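搬家之后的第一个冬天，暖气费

去年搬到 Flerkevdale 的时候，中介说这房子"冬天很好过"。我当时没追问好过是什么意思。房子是老房子，墙厚，窗户是单层的，客厅朝北。到了十一月底我大概明白了，他的意思是冬天总会过去。

一直想把这一冬的取暖开销写下来，拖到四月才动手。一方面是给自己留个底，明年好对照，另一方面是有两三个朋友也在看这一带的房子，问过我同样的问题，我懒得每次重新打一遍。

先说结果。从十一月到三月，燃气加电一共花了2,099。搬来之前我给自己定的预算是2,000，超得不多，但这个数字是在改了好几样东西之后才压下来的。照头一个月那种用法，肯定不止。

头一个月我什么都没动，锅炉是前房东留下的，控制面板上有个旋钮，标着一到六，没有温度。我放在四，觉得中间偏上比较稳妥。结果是卧室热得睡不着，客厅坐着要盖毯子。账单来的时候我看了两遍，以为抄错了表，自己下楼又抄了一次，没错。

后来请了 Patricio Villalba 来看。他是隔壁街修锅炉的，以前在 Clurthorpe 干过，话不多。他拧开楼道里的小柜子给我看，每一路暖气片前面都有一个平衡阀，全部开到最大。离锅炉近的卧室先把热水吃掉了，最远的客厅只剩一点。他调了一个下午，中间出去吃了顿饭，回来摸摸暖气片，再拧一点。上门加工时收了我一笔不算便宜的钱，没有算进上面的总数里。

调完以后旋钮放在三就够了，客厅和卧室的温差小了很多。要是你也租了或者买了这种老房子，我建议先做这一步，别急着换锅炉。我当时已经在看新锅炉的报价了，差一点就下单。

第二件事是窗。换双层玻璃要动外立面，得申请，我没有那个耐心。我用的是密封条，就是建材店卖的那种背胶橡胶条，牌子叫 Beltusum，分D形和P形两种。缝大的用D形，缝小的用P形。我第一次全买了D形，结果厨房那扇窗贴上之后关不严，把手拧不到底，只好撕掉重来。撕下来的胶很难清理，用吹风机吹热了再用塑料片刮，比较省力。贴之前一定要擦干净，还要等窗框干透，我有一扇是下雨天贴的，一个星期就翘起来了。

怎么找漏风的地方：挑一个有风的晚上，把屋里的灯关掉，点一支线香，沿着窗框慢慢走。烟往哪边歪，哪边就漏。我本来以为最漏的是客厅的大窗，走完一圈发现是大门底下。门底装了一条带毛刷的挡条，用螺丝拧上去的，花了不到半小时。进门的那块地砖从此不再冰脚。

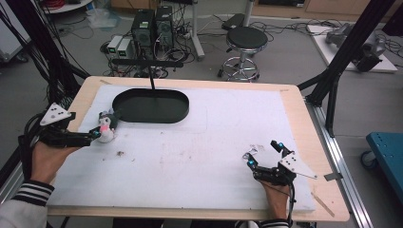
第三件是窗帘。原来的窗帘是房东留的，很薄，而且长度刚好盖住窗台下面的暖气片。这样热气全跑到窗帘和玻璃之间去了，等于在给窗户加热。我把窗帘改短到窗台，里面加了一层厚衬布。改短是自己缝的，针脚不好看，站远一点看不出来。衬布是在 Khương 买的，那是车站后面一家布店，门口堆着卷成筒的零布，按重量卖，比按米买便宜很多。老板会帮你裁，但是裁得比较随意，最好多要一点。

然后是温控器。我买了最基本的那种，能按时段设定，不联网。工作日早上六点半升温，八点半降下来，傍晚再升。周末整天保持一个温度。白天没人的时候我没有完全关掉，设了个比较低的温度。关于要不要完全关，网上吵得很厉害，我自己试过一个星期全关，晚上回来要等将近三个小时屋里才像样，而且墙是凉的，坐在墙边一直觉得冷。那一周的用气量确实少一些，但是少得有限，我觉得不值得。厚墙的房子可能就是这样，热得慢，凉得也慢，墙薄的公寓也许是另一回事，我没住过，不敢说。

客厅白天我设的是19度，有客人来会调高一点。我母亲来住的那两周调到了22，她还是穿着羽绒背心。她觉得我是为了省钱在受罪，临走前给我买了一床电热毯。电热毯我后来天天用，睡前开二十分钟，上床就关。卧室温度因此又降了两度，这个改动对账单的影响比我预想的大。

也有花了钱没什么用的。一个是暖气片后面的反射膜，据说可以把热量反射回屋里。我贴了三片，看不出任何区别，可能是墙本来就厚。另一个是踢脚线取暖器，一月最冷的时候买的，放在书桌底下。暖是暖，但是电费涨得很明显，用了十天就收起来了。两样加上损坏的那批密封条，再加上一些杂七杂八的工具，前后花了大概500，这笔钱下次可以省掉。

还有一个湿度的问题，之前没想到。窗户封严以后，玻璃内侧早上全是水，窗台木头的漆面起了小泡。卧室衣柜背后的墙角出现了一小块黑点，是霉。我用稀释的漂白水擦掉，把衣柜往外挪了一掌宽，之后每天早晚各开窗十分钟，两边对开。刚开始很舍不得，觉得热气都放跑了，后来看温度计，关窗以后一刻钟就回来了。墙和家具是热的，跑掉的只是空气。从那以后墙角没有再长。晾衣服也改到了浴室里，开着排风扇，关着门。

记账的方法很简单，每个星期天晚上抄一次表，写在冰箱旁边的纸上，顺便记一下那周冷不冷。只看月底账单很难知道哪个改动起了作用，每周抄就清楚得多。比如调平衡阀那周和前一周天气差不多，用气量一下子少了一截。温控器的效果要小一些，反射膜那周就是一条平线。

今年秋天之前打算做的事：把阁楼的盖板重新做一遍保温，现在那块板只是一层木板搁在框上，手伸过去能感觉到凉风。楼梯间的门也想换个密封好一点的。锅炉要在九月约保养，Patricio 说十月以后他的时间就排满了，去年有人等到十二月。

厨房那扇窗还是关得不太顺，等天气暖和了拆下来修一下合页。密封条的尺寸我记在抽屉里的便签上了，D形9毫米，P形5.5毫米，有人要的话可以照着买，不过最好先量自己家的缝。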